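Nodon complaint statements: README

Contents: public statements issued by rights groups, bar associations and police press offices after reported assaults on officers and bystanders by armed escorts of public officials. 900 statements, hand labeled. Compiled by Marilou Cabanatuan and Jomar Bañez, with money from Privico.

Read this before you cite anything. A statement is what somebody chose to say. It tells you a group condemned an incident. It does not tell you the incident happened the way the group says, or that anyone was charged. We have already seen one paper treat our "condemned" label as a finding of guilt, and we would like it to be the last.

Labels: issuer, target, demand (arrest, apology, suspension, inquiry, none), and cited evidence (video, witness, medical report, none given). Two people labeled each statement. They disagreed on nearly 60 of them, mostly over whether a call for "action" counts as a demand. Yesenia Cusi settled those alone. I don't love that.

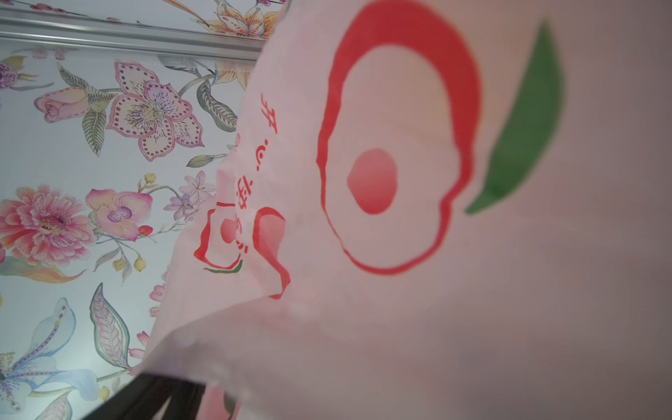
Can the set be used to measure how often escorts are punished?
Only badly. Groups write loudly in the first week and seldom write again when a case is dropped, so the later record is thin. You would need court files, and we have none.

Sources: 400 statements came from the issuers' own websites. The rest were copied from newspapers, which trim quotes and fix grammar without saying so. The source column tells the two apart. Please use it.

Known gaps: six issuers wrote only in languages none of us read well, and their statements went through paid translation. Aurélien Bailly checked the French. The others are unchecked – treat the tone labels there as guesses.

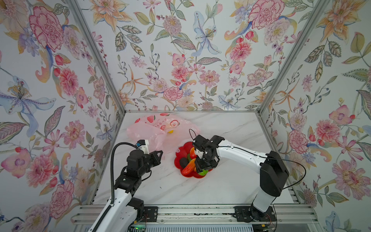
Tone is the label I trust least. "Outrage" and "concern" are house style for some issuers, and a group that always shouts tells you little by shouting again. The wording on top works like the big flowered wallpaper over a marble-patterned table: your eye goes to the pink blooms and the orange lily first, and the plain surface underneath is where you ought to be looking. Start with the demand column and come to tone last, if at all.

Corrections: send them to Teodoro Agbayani with the row number and a link. "Everyone knows this is wrong" is not a link. Fixes are merged in April – rows removed at an issuer's request stay listed by number, with the text blanked.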